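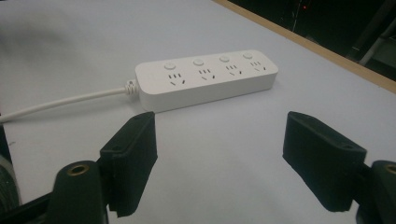
I've had the Ustar Zetia folding lock on my bike since September and have put 2,638 miles on it (well, on the bike, with the lock rattling along beside my ankle), so I think I can finally say something useful about it. I did promise a review back when I bought it, and several of you have been very patient!

A bit of background first. I ride into Hurnton most mornings and leave the bike at the station racks until six in the evening, sometimes later if the meeting drags on. They aren't bad racks. There's a roof, there are lights, and people walk past all day long. But bikes do go from there, and after losing my old tourer last spring I decided I'd had enough of the thin cable lock I'd been using for years. I did look at the big D-locks, and I know plenty of you swear by them, but I've never found one I could carry without either bashing my knee or filling up half a pannier.

## Carrying it

The Zetia is a set of flat steel bars joined by rivets, and it folds into a holder that bolts on where a bottle cage would go. Fitting the holder took me one cup of tea and a small amount of muttering. There's a strap as well if your frame has no bolts, but I tried it for a week and it crept round whenever I hit a pothole, so do use the bolts if you have them.

It's heavy. I noticed it on the first hill out of the village and then, after a fortnight or so, I stopped noticing it. The rattle I mentioned comes from the bars knocking against each other, and a strip of old inner tube wrapped round the holder has cured most of it.

## Using it every day

Opened out, it goes round the frame, the back wheel and one of the fatter hoops at the station, with a little to spare. It won't manage the front wheel too, so I still carry a cable for that. On the chunky old railings by Colombo Street it's a struggle, and I've ended up down on one knee in the rain more than once, trying to persuade the last bar round the post.

The keys are small and rather fiddly in gloves. You get three, and I'd put one somewhere safe on day one. The keyhole has a little sliding cover, very welcome in winter, though mine got gritty by Christmas and needed a drop of oil before it would move freely again.
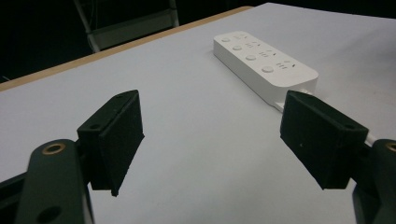

One reader wrote to me in the middle of all this to say that folding locks are only as good as their rivets, and that I'd be better off spending the same money on a decent D-lock and putting up with the weight. That's a fair point and I've thought about it a good deal. If my bike had cost 3,000 pounds I'd probably do exactly that, or use both. Mine was second-hand and is worth a lot less, and a lock I'll carry every day suits me better than a stronger one that stays in the hall because I can't face lugging it.

I should say too that I haven't attacked it with a saw or anything of the sort, so I can't tell you how long it would hold out. Do check what your insurer asks for before you buy. Mine wanted an approved lock for any bike over 1,000 pounds and was quite particular about keeping the receipt.

## Would I buy it again?

Yes, I think I would. It cost me 33 pounds in the sale at the bike shop, and at full price I'd have dithered for longer. The coating has worn through at two of the joints and there's a touch of rust on one, but it folds as easily as it did in the autumn. I'm giving it four out of five, with the missing one for the strap.

Next time I'll be looking at lights, once I've had a few more dark evenings with the new set.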